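Zuner Outdoor & Utility
Help > Enley Folding-Free Table

Frequently asked questions about the Enley
Last updated April 21, 2026

Does the Enley fold?
No. We put it in the name and we still get asked. The legs plug into the corners and pull out again when you want to store it. If you need something that folds, look at the Alva, which folds beautifully and costs more.

What tools do I need?
Your hands. A rubber mallet is allowed if you have one and have been looking for an excuse. Metal hammers are not covered by the warranty, and the dent is always exactly the size of a hammer.

Where should I put it together?
On the floor or on a low, steady surface, with the top face down on something soft. An old sheet will do, or the plastic you bought for painting the hallway. Dark covers are best if you tend to lose white parts. Lay the legs you aren't using beside the top, ribbed side of the table facing you, and start at any corner you like.

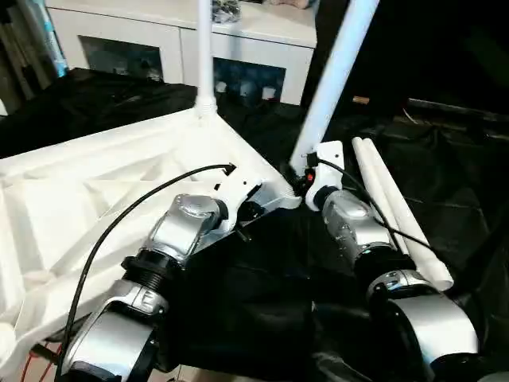
Are the legs all the same?
Yes, all 4 of them. There is no left, right, front or back. We have received 1,356 emails on this subject, many with diagrams. Please stop holding legs up against each other in the light.

One of my legs leans. Is it broken?
Probably not. A leg that hasn't gone all the way into its socket will lean outward like a bored teenager. Push straight down the length of the leg and give it a quarter turn. Do all the corners before you decide anything is defective.
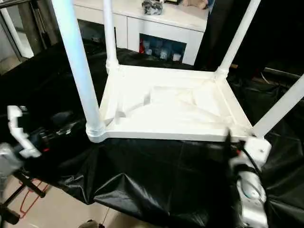

If a leg still wobbles after that, pull it out and look into the socket. Grit is the usual trouble, followed by the small paper label that was stuck to the leg and is now stuck somewhere less useful. Wipe both parts with a dry cloth and try again.

What are the ribs underneath for?
Stiffness. The diagonal ones keep the top from sagging in the middle. They also collect crumbs, spiders and, in one return we received last December, a full set of dominoes.

How long does it take?
The box says 5 minutes. Our customers report more than 3 arguments per household. Start with one leg, then go to its neighbor, and leave the table upside down until the last leg is in.
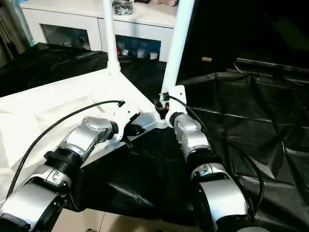

Two uprights, the left one ending in a flared white socket fitting.

Can I stand on it?
No. Not to change a bulb, either.

Can I leave it outside?
In summer, yes. Bring it in before hard frost. Cold plastic gets brittle, and the sockets are the first place you'll hear about it.

I've lost a leg. Can I buy just one?
Yes, from our parts counter in Grakmont or through the spares page. Legs are sold singly. Check under the sheet before you order.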